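Four-button control box for the layout – what should each button do?

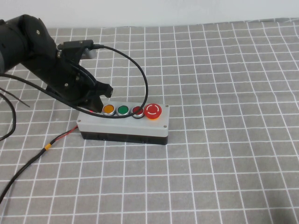
The box on the gray grid cloth, gray lid, black base, buttons in a row along the top.

tumbledown_branch
Posted 22nd January

Finally got myself a proper push-button box and I'm so happy with it I had to start a thread! Gray lid, black bottom half, four buttons in one row. It came out of a pile of leftover control gear that Zakhar Antoniuk from my club was clearing from his garage, and he let me have it for the price of a pizza. The screws all came out without a fight and the contacts inside are the screw terminal kind, so no soldering unless I want to.

The plan is to run the accessories at the front of my layout with it. Up to now I've had toggle switches scattered along the fascia, and every visitor asks me which one does what (half the time I have to try two before I get the right one). I want one box that sits on the table edge, that a kid can use, and that moves to the other end of the room when we turn things around for an open day.

What I have to control:

Crossing bells
Yard lights
Turntable, step forward
Turntable, step back
Sawmill motor
Station announcement, a little sound board

You'll notice that's more things than buttons. So what gets a button and what stays on the fascia? And left to right, what order would you put them in? I'd love to hear how other people have done theirs before I start running wire.

HollisGap
Reply

Oh that's a great find. I like the pale lid on the dark base, it'll look tidy next to a painted fascia.

My vote: turntable back, turntable forward, bells, announcement. In that order. Back on the left and forward on the right is how everybody's hands already think, same as a tape deck. Lights can stay on a toggle because you turn them on once and forget them.

marigold_junction
Reply

Agree with Hollis about the lights, disagree about the turntable! If kids are going to use the box, the turntable is the last thing I'd give them. Mine got stepped around so many times at one show that the bridge rail crept out of line and I spent the lunch break lying under the table with a flashlight. Give them noise. Bells, announcement, sawmill, and then something silly for the last one. I have a cow. The cow is the most popular thing I own.

tumbledown_branch
Reply

A COW. Okay, that's going on the list. I have one field and it has been crying out for livestock.

The turntable is a fair point, mine is the old Uker kit and it's a bit delicate about where it stops. But I do want to be able to work it from in front, because from behind I can't see the rails line up.

pgoodwin_scale
Reply

Paora Goodwin here, I did the wiring on our club's traveling layout so I've been through this a few times. Lovely box to start with. A few things before you cut any wire:

Check whether the buttons are momentary or latching. Push one with a meter across the terminals and let go. If it stays closed, it's no use for bells or sounds, and you'll want to swap the contact block.

Find out whether each block is normally open or normally closed. Boxes from old machinery often have a mix, and a stop button will usually be normally closed. I've seen people wire the whole row, power up, and have the sawmill running with no one near it.

Don't send motor current through the box. Keep it low voltage and let the buttons pull in relays under the baseboard. Our supply is 24 volts and the relays are the plug-in sort, so a dead one takes a minute to change.

HollisGap
Reply

Relays for a sawmill motor the size of a thumb? I've run mine straight through a push button for years. It's a layout, Paora, we're not opening a factory.

pgoodwin_scale
Reply

You can, and it'll work. But he wants the box to move from one end of the room to the other, so that's a long lead, and if it gets yanked I'd sooner it was carrying next to nothing. Also with relays he can change what a button does without opening the box again. Move one plug and button three is a cow.

marigold_junction
Reply

Everything comes back to the cow in the end.

tumbledown_branch
Reply

Went and got the meter out while the coffee was brewing. All momentary! Spring back nicely, with a good firm click you can feel through the lid. One of them is normally closed though, so thank you, Paora, that would have had me scratching my head for a whole evening. I'll flip it if the block allows, otherwise I'll get a new one.

I'm sold on relays too. Sorry, Hollis.

HollisGap
Reply

I'll survive. Your layout, your spaghetti.

slatefoot
Reply

Different question from the back row: what about the colors? There's red in that row. I'd be careful about using red for anything that starts something. People come up to a layout, see a red button and either won't touch it because they think it's the emergency stop, or they slam it as hard as they can.

marigold_junction
Reply

Slamming it as hard as they can is the correct reaction to a red button and I won't hear otherwise.

More seriously, I think kids go straight for red, so why fight it? Put your best effect on red. Labels matter far more than colors anyway. I made mine with little pictures, no words: a bell, a loudspeaker, a cow. Even the three-year-olds get it.

slatefoot
Reply

That's fine for you with your cow. But if an adult is running trains and needs a stop, where do they look? I'd keep red for stop and only stop, and buy different caps for the rest. They cost next to nothing.

pgoodwin_scale
Reply

I'm with slatefoot on a work machine, with marigold on a train set. If there's no real stop on the box, there's nothing to confuse. Put your actual stop somewhere else, back by the controller, where the operator stands.

tumbledown_branch
Reply

That's pretty much what I have already. The controller is a Lemavis and it has its own stop, and no one but me gets near it. So the box stays as it is, and I love the look of it too much to start swapping caps. Picture labels are a wonderful idea, I'm stealing that tonight.

Now, how do you all keep these things from sliding around? The lid is great to press, but I can see a determined six-year-old chasing it across the table.

HollisGap
Reply

Rubber feet. The stick-on kind, one in each corner. Wipe the bottom with rubbing alcohol first or they'll come off in the summer.

slatefoot
Reply

Feet peel. I'd screw it to a scrap board a bit bigger than the box and clamp the board to the table. Tilt it toward the visitor while you're at it, a wedge underneath makes a flat row of buttons so much nicer to use.

marigold_junction
Reply

Ooh, yes to the wedge! Mine's tilted and the little ones can see what they're pressing.

Can I also say I like that cloth? The gray with the white grid. I use something similar when I'm cutting labels or laying out scenery, the lines make it so easy to keep things square.

tumbledown_branch
Reply

Thank you! I'm very fond of it. Wedge and board it is – I have an offcut of pine that's begging for a job, and I'll leave room at the back for the lead to come out with a proper clamp on it, so nobody can tug the terminals.

So here's where I am, left to right:

Bells
Sawmill
Station announcement
Cow

Turntable gets a pair of buttons of its own on the fascia, right in front of the pit, up high where small hands don't reach. Lights stay on their toggle.

HollisGap
Reply

Four buttons on a lovely box and not one of them moves a piece of railroad equipment. I despair.

tumbledown_branch
Reply

The sawmill ships by rail, Hollis! There's a siding and everything. Car 2482 is sitting in it right now, loaded.

pgoodwin_scale
Reply

That order's good. I'd put a limit on the announcement so it can't be retriggered while it's playing. Ours had a kid who found out he could make it say "the train now, the train now, the train now" and his friends thought it was the best thing at the show. The Iltodari sound boards have a jumper for it. If yours doesn't, a delay relay set to 8 seconds will do the same job.

marigold_junction
Reply

Do NOT put a limit on the cow.

tumbledown_branch
Reply

Wouldn't dream of it. Mine's a Gondal board and I can't see a jumper anywhere, so delay relay for the announcement and the cow runs free.

Wire is ordered, different color for each button and black for the common. Does anyone have a favorite way of numbering the ends? I've been using masking tape flags and they look terrible.

slatefoot
Reply

Clip-on number sleeves, they come in strips of 100. Slide them on before you put the ends in the terminals. I've forgotten that more than once and had to take the whole lot off again.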